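Another month, another gripper kit that will tidy up after us

The Pravberg kit costs 482 dollars before shipping, and the product page promises it will "handle the messy stuff". I've read that line on enough boxes to be wary of it. Still, Araceli Barrera had one on loan until the end of October and was willing to let me poke at it for an evening, so I went over with a bag of old charging leads and a bad attitude.

Cables are my test for everything. Blocks and cups flatter a robot. A cable bends when you touch it, hides behind its neighbours and shines under a lamp, and the kit's wrist camera has to make sense of all that from very close up.
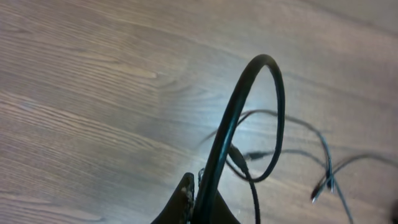

Fingertips on either side of the thick black cable, thinner leads behind.

Fair's fair, the fingers are slim enough to get in among things, and the wrist camera is a sensible idea. My gripe is with the view it gives you. Anything close to the fingers takes over, and a glossy cable on a glossy table is hard enough for me to read, never mind for software. The manual's advice is to "use a matte surface". My kitchen didn't come with one.

Then there's the subscription. The basic software will open and close the gripper and not much else. If you want the grasp planner you pay Irneo, the company behind it, 193 dollars a year, and I couldn't find that figure anywhere on the front of the site. I had to go digging in the FAQ.
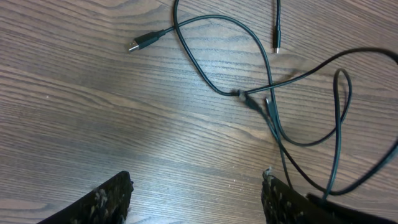
Words and pictures: Azucena Zamudio

A heap like that one, with a USB-A plug off to one side and a knot in the middle, is what most of us have in a drawer. The sales page says the planner was trained on 1,000 household objects. I wrote to ask how many were cables and got a cheerful reply with no number in it.

Would I buy one? Not at that price. Araceli likes it more than I do — she teaches, and says her students would learn plenty from its failures. If they drop it to 410 and throw in the planner, I'll have another look.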